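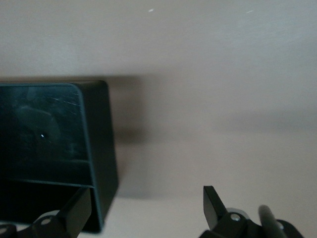
Le plastique noir, angle mort du tri

Boîtiers, barquettes, coques d'appareils, bacs de rangement : la matière plastique teintée en noir est présente dans tous les foyers, et elle échappe encore largement aux filières de recyclage. Sur le territoire de Wenum, un programme associant la collectivité, un industriel et un laboratoire tente depuis deux ans de lui rendre une valeur. Ses premiers résultats éclairent un débat qui dépasse la seule question technique.

Publié le vendredi 30 décembre 2022

Le noir est la couleur la plus commode de l'industrie plastique. Il masque les défauts d'injection, unifie des matières d'origines diverses, protège certains polymères du rayonnement ultraviolet et s'accorde à tous les intérieurs. Il présente en outre un avantage économique ancien : une résine recyclée dont la teinte est irrégulière peut toujours être noircie, alors qu'elle ne redeviendra jamais blanche. Pendant plusieurs décennies, le noir a ainsi été la couleur d'arrivée des matières de seconde vie.

Il en est aussi, trop souvent, la couleur terminale. La plupart des centres de tri séparent les plastiques au moyen de capteurs optiques fonctionnant dans le proche infrarouge. Chaque polymère renvoie une signature lumineuse qui lui est propre, et un jet d'air comprimé dirige l'objet identifié vers le flux correspondant. Or le pigment le plus employé pour obtenir le noir, le noir de carbone, absorbe ce rayonnement. Le capteur ne reçoit aucun signal exploitable. L'objet poursuit sa course sur le tapis et rejoint les refus, destinés à l'incinération ou à l'enfouissement.

La difficulté est connue des exploitants de longue date. Elle a longtemps été jugée secondaire, au motif que les emballages clairs et les bouteilles représentaient l'essentiel des volumes valorisables. L'extension des consignes de tri à l'ensemble des emballages a modifié cette appréciation, en amenant sur les chaînes des objets que les habitants jetaient auparavant avec les ordures résiduelles.

Un territoire d'essai

Le syndicat de traitement de Wenum a engagé la réflexion à l'occasion du renouvellement de son marché d'exploitation. Le cahier des charges demandait aux candidats de proposer une solution pour les plastiques foncés, sans en prescrire la nature. La société Iltama, spécialisée dans la préparation de matières pour la plasturgie, a été retenue pour un essai en conditions réelles. Le programme a reçu le nom de Cukevora.

Son périmètre est volontairement restreint. Il porte sur 33 communes et sur trois familles de polymères, le polypropylène, le polystyrène et l'ABS, qui composent la majeure partie des articles ménagers rigides. Les films souples en sont exclus. Les équipements électriques relèvent quant à eux d'une filière distincte, dotée de ses propres obligations, et ne sont traités qu'une fois démantelés, lorsque leurs coques ont été séparées des composants.

La chaîne installée à Wenum combine deux procédés. Une première séparation par densité, dans des bacs d'eau dont la salinité est ajustée, isole les matières légères des plus lourdes. Les fractions obtenues sont ensuite broyées, séchées, puis soumises à une analyse dans l'infrarouge moyen, domaine de longueurs d'onde dans lequel le noir de carbone fait moins obstacle à la lecture. Ce matériel est plus coûteux et plus lent que les équipements courants, ce qui explique sa diffusion limitée.

La ligne d'essai traite 500 kilogrammes de matière par heure. Un centre de tri moderne en absorbe plusieurs tonnes dans le même temps. Iltama ne prétend donc pas remplacer les installations existantes et recommande de placer son procédé en aval, sur les seuls refus foncés, où la concentration de matière utile justifie la dépense.

La question des additifs

Identifier un polymère ne suffit pas à le rendre réutilisable. Une part des plastiques noirs mis sur le marché provient elle-même d'anciens appareils, dont les coques pouvaient contenir des retardateurs de flamme bromés. Certaines de ces substances sont aujourd'hui interdites ou soumises à des seuils stricts. Leur présence dans un article recyclé, et plus encore dans un ustensile de cuisine ou un jouet, constitue un motif légitime d'inquiétude.

Le laboratoire Wanigasekara, chargé du volet analytique du programme, contrôle chaque lot par fluorescence X avant sa mise à disposition. Sur les 44 lots examinés au cours de la première campagne, ceux qui dépassaient le seuil retenu ont été écartés dans leur totalité, y compris lorsque la contamination paraissait circonscrite à une fraction du broyat. Cette règle a été discutée au sein du comité de suivi. Elle réduit le rendement et renchérit la tonne produite. Le syndicat a choisi de la maintenir jusqu'au terme de l'essai.

Les matières conformes sont orientées vers des usages sans contact alimentaire : bacs techniques, gaines, pièces de mobilier urbain, supports de jardinerie. Le laboratoire a par ailleurs étudié leur tenue mécanique. Le polypropylène issu de la chaîne conserve une résistance au choc satisfaisante, tandis que le polystyrène, plus cassant dès l'origine, doit être mélangé à une résine vierge pour répondre aux exigences des transformateurs. L'aspect de surface reste un point faible. Les pièces brillantes révèlent la moindre inclusion, et les acheteurs préfèrent recourir à des finitions grainées.

Agir à la source

Pour une partie des acteurs, l'investissement dans le tri arrive trop tard. Ils plaident pour une modification des pigments eux-mêmes. Des colorants noirs dépourvus de noir de carbone existent et restent lisibles par les capteurs en place. Leur surcoût, modeste pour un objet isolé, devient sensible à l'échelle d'une production de masse, et leur pouvoir couvrant est inférieur. Un fabricant qui incorpore déjà de la résine recyclée de teinte variable peut se trouver contraint d'en réduire la proportion pour obtenir un noir homogène. L'objectif de recyclabilité entre alors en concurrence avec celui d'incorporation.

Dans l'emballage alimentaire, plusieurs distributeurs ont opté pour une réponse plus simple en abandonnant le noir au profit de barquettes transparentes ou claires. Le secteur des biens durables s'y prête moins. La couleur y participe de l'identité du produit, et la durée de vie attendue éloigne la question du déchet de celui qui le conçoit. Un coffret acheté en décembre peut n'atteindre le centre de tri que quinze ans plus tard, sous l'empire de règles dont nul ne connaît aujourd'hui la teneur.

Cette durée devrait d'ailleurs être portée au crédit de l'objet. Le comité de suivi rappelle que les rayures et la perte d'éclat n'altèrent ni la solidité ni l'étanchéité d'un contenant rigide, et que le remplacement pour motif esthétique demeure l'une des premières causes de rebut. Deux ressourceries du territoire ont été associées au programme afin de prélever, avant broyage, les articles encore en état de servir. Les volumes détournés sont faibles en masse, mais ils concernent des objets dont la fabrication avait mobilisé davantage d'énergie que leur recyclage n'en restituera.

Un équilibre économique à construire

Le syndicat a commandé une enquête auprès de 2000 foyers afin de mesurer la compréhension des consignes. Les réponses font apparaître une confusion persistante entre emballages et objets. De nombreux habitants déposent dans le bac de tri des articles qui relèvent de la déchèterie, persuadés que la nature de la matière détermine sa destination. La règle obéit en réalité au mode de financement des filières, logique difficile à faire valoir devant un bac ouvert.

Les élus de Wenum envisagent, en conséquence, une benne dédiée aux plastiques rigides dans chacune des déchèteries du réseau, toutes couleurs confondues. Cette option simplifierait le geste et fournirait à la chaîne un gisement plus régulier. Elle suppose des emprises foncières que tous les sites ne possèdent pas, ainsi qu'une formation complémentaire des agents d'accueil.

Reste le prix. La matière produite par Iltama se négocie au-dessous de la résine vierge lorsque les cours du pétrole sont élevés, et peine à trouver preneur lorsqu'ils fléchissent. L'entreprise demande des engagements d'achat pluriannuels. Le syndicat étudie de son côté l'introduction d'une clause de contenu recyclé dans ses propres marchés de bacs et de composteurs. L'avis juridique sollicité sur ce point est attendu avant le vote du prochain budget.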